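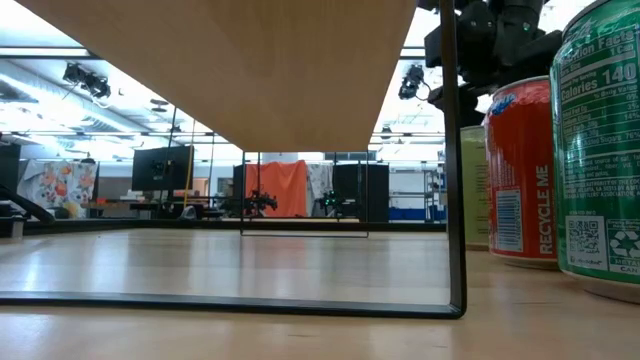

29 August 2002

Labels again. Kulholm drawers done down to the calcites, stopped there. Old card numbers dont match the ledger after the April move, so going by the locality slips and leaving the ledger number in pencil underneath.

- Clendum box: 11 pieces, all fluorite on the list. 4 are not fluorite. Scratch easily, fizz in dilute acid, so calcite. Relabeled, old labels kept in the bag with each.
- The big green one has a fresh cleavage chip on the back corner. Chip is in the small envelope, do NOT glue yet.
- Aguirre lot: slips say "Plernberg, upper level" but the matrix looks wrong for upper level. Too much iron staining. Put a ? after the locality and moved on.

Oxalic bath for the stained quartz: 60 g per liter, same as last time. Covered, fume hood, label on the tub this time please. Rinse till neutral then soak in clean water overnight, change it in the morning. Dont put the barite in with it, it has calcite on the back.

UV check: short wave bulb is getting weak, two of the Plernberg pieces that the card says glow orange gave almost nothing. Try again with the other lamp before changing the cards.

Need: more perky boxes (small), museum putty, pH strips, archival pen. The blue pen bleeds, redo any card written with it.

Trays 1 to 4 go back in the cabinet once the cards are dry. Tray 5 stays out, still missing a slip for the galena. Checked the Kulholm ledger twice, no galena at all under that year. Maybe entered as lead ore?? look under L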